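Home | Workshop | Laundry | Kitchen | Power Tools | Contact

Good Practice for Hand-Held Grippers in the Bedroom: Folding and Bed Work

Kittipong Suwannarat
Revised 2023-08-22

These notes cover hand-held gripper work on beds, with clothing and soft bedding. They follow the Orness house rules for domestic tasks, with a few changes made in April after the Hamel and Resau sheets were merged. Kitchen work has its own page.

Before starting

Read the task card through once. The card names the items to be folded and the surface to fold them on. Anything not on the card stays where the household left it. Do not tidy a shelf or straighten a curtain to make the room look better. A robot trained on tidy rooms will be sent into ordinary ones.

Check the linkage screws by hand. A loose pivot lets one fingertip lag behind the other, and the garment twists as it is picked up. Wipe the fingertip pads with a dry cloth. Lint is the usual cause of slipping on cotton.

Open and close the jaws fully two times before the first pick. If they stick, stop and clean the joint. Do not oil it over the bed.

Approach

Bring the gripper in low, with the jaws open, and stop just above the fabric. Choose the pick point before closing. On a crumpled garment, a hem or a cuff is better than the highest fold, which usually holds several layers.

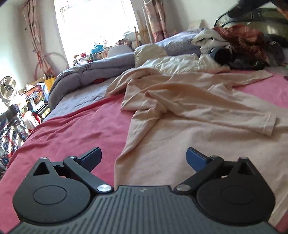
Jaws open over the bed, cream cloth still in loose folds.

Close slowly until the pads meet through the cloth. One layer should feel firm; several layers will feel springy. If the sheet underneath comes up too, open the jaws, let the cloth fall and pick again. Repeat picks are allowed and should not be cut from the record. A failed pick followed by a good one is worth keeping.

Lift no higher than the fold requires. Long garments are drawn across the bed -- never swung.

Working with two grippers

Both grippers stay in the work area for the whole task, including the one that is idle. Hold the idle unit to the side, upright, clear of the garment. Do not rest it on the bedding, where it leaves a dent and drags the sheet.
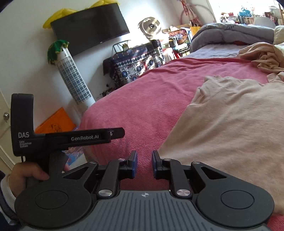 When both hands are needed, one gripper anchors and the other moves. Set the anchor first. The moving hand then carries the free edge across, lowers it and releases before the anchor lets go. If the arms must cross, the upper one clears first. Tips that touch are noted on the card, even when no harm is done.

Sleeves go in before the body is folded. Smooth each fold with the side of a closed fingertip, moving outward from the fold line. Bare hands are not used for smoothing once the task has begun.

People and belongings

Household members may be in the room. They should know that work is under way and keep their hands off the items on the card. If someone reaches onto the bed, pause with the jaws open and wait.

Keep sleeves and cuffs back from the linkages. Cords near the bed are checked before the first step, and so is the floor on the side where the operator stands.

Finishing

Set the folded item flat and open the jaws completely. Back away in a straight line, then hold still before ending the task. Rule 9 in the old Cistik sheet let the operator end on release. It has been dropped, as too many records stopped with the fingertips still in the cloth.

Pad wear is checked every 1000 closings or when the surface turns shiny, whichever comes first. Replace both pads together and write the change in the tool log.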